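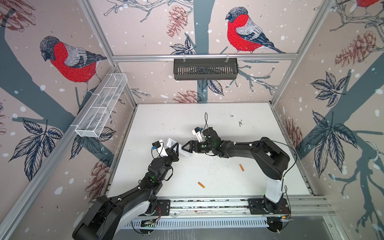 Home Projects Opinion Build Logs Back Issues Letters

Most of the argument about robots in home workshops is about the arms. Which ones, how many joints, how much they can lift. I have been building with a pair of them in the Stockdale shared workshop since August, and I think the arms are the least interesting part of the bill. What deserves the attention is the bench around them.

My view is simple. If you are going to put two arms on a table at home, build the box first and spend real time on it. Fix the rail. Put up walls. Decide where the wires go. Then pick a job that is small and dull, and stay with it until you understand why it goes wrong.

The job we picked was batteries. Take a small device, get the battery cover open, deal with the cells. A person does this without looking. For a machine it means holding something light and smooth in one hand while the other hand works on it, and both hands have to agree on where the thing is. I had read plenty of advice saying to start with stacking blocks. I think that is bad advice. Blocks forgive everything. You can be off by a lot and still get a stack, and you learn nothing about your mounts, your cables or your grip.

We bought the aluminum bar and the brackets from Celis, and the control software we use is Stesto, which is free and has a manual that skips every part I needed. The total for the build so far is $3874, split among three of us. I kept the receipts. The arms took the largest share of that, and the bar and brackets took far less than I had feared. I would cut almost anything else before I cut those.

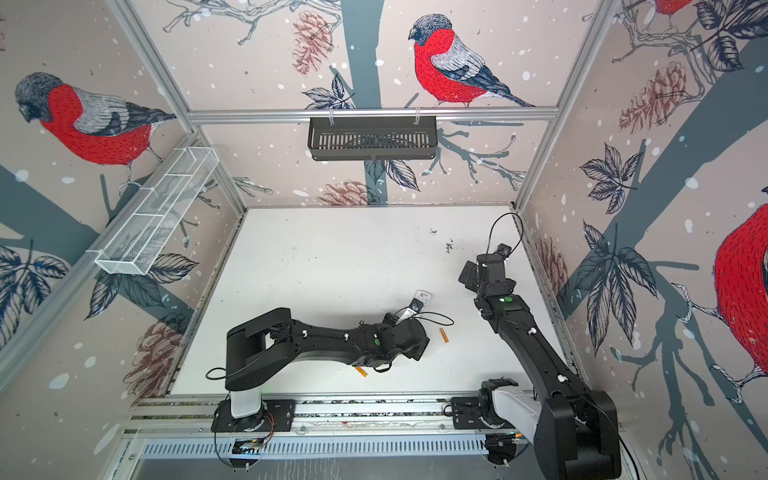
Lunonberg Workshop Review, No. 35, p. 9

The walls are worth a paragraph. People who come by the shop ask about the wallpaper with the red-breasted birds, and some of them assume it is a joke. I like it. A plain white wall all the way around would be easier for the cameras, and for a first build maybe that is what you should do. But a home is not plain. If the software can only find a white gadget in front of a blank white sheet, I would like to know that early, before I have spent a winter on it.

I also think the baskets belong on the walls. Anything stored on the table will sooner or later be hit by an elbow. Hanging storage costs a few dollars and gives you back the floor, and the floor is the only part you can't buy more of once the rail is bolted down.

Wiring is where I have changed my mind. I used to say tie everything down tight. With arms that turn at the wrist you need a loop of slack, and the loop needs room to swing. We pulled a camera plug out of its socket in our first week by being too neat. Now the cables stick out in loops and look sloppy, and I leave them alone.

Then there is the question of whether any of this is useful. I get asked that more than anything else. A pair of arms that fusses with a battery cover is slower than a child. I don't expect that to change in my shop. What I object to is the idea that a home build has to earn its place by saving labor. People restore old radios that pick up three stations. They are not asked how many hours a week the radio saves them.

What the work does give you is respect for small parts. A battery door is a thin piece of plastic on a hinge, and somebody designed it to be opened by a thumb. Seen from the height of a gripper it is a different object. There is an edge to find, and very little of it. Push in the wrong place and the whole device slides. I have thrown out two sets of fingertips over this and I am glad I did, because the third set is narrow at the end and reaches places the others could not.
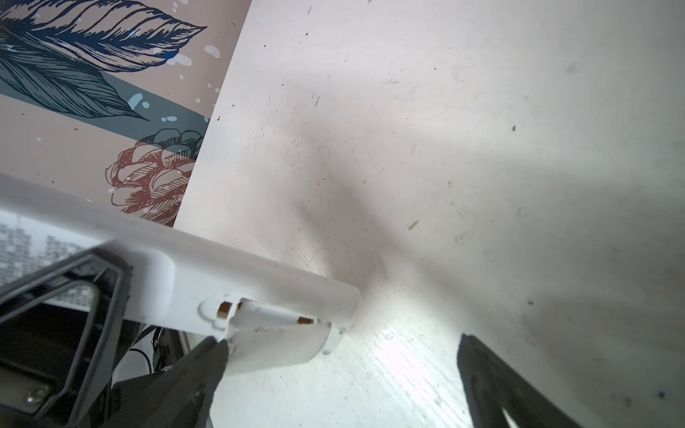 Kenta Ikeda thinks I have this backward. He wrote to me that narrow tips are a crutch, and that a builder who keeps filing down the fingers is avoiding the harder work of holding the part properly with the other arm. Fix the hold, he says, and a blunt finger will open any door in the house. He would also take down the wallpaper.

He is right about the hold. Most of our failures start with the arm that isn't doing the opening, and I spent too long watching the wrong hand. I don't agree on the tips. A good hold and a narrow finger can live on the same rail, and changing a fingertip takes one evening. Relearning a hold took us most of a month.

The wallpaper stays up. Next on the list is a cover held shut with a screw, and for that I will need a driver that fits the gripper. If you have made one, I would like to see the drawings before I start cutting.

Contact the editors | Copyright Lunonberg Workshop Review | Back to top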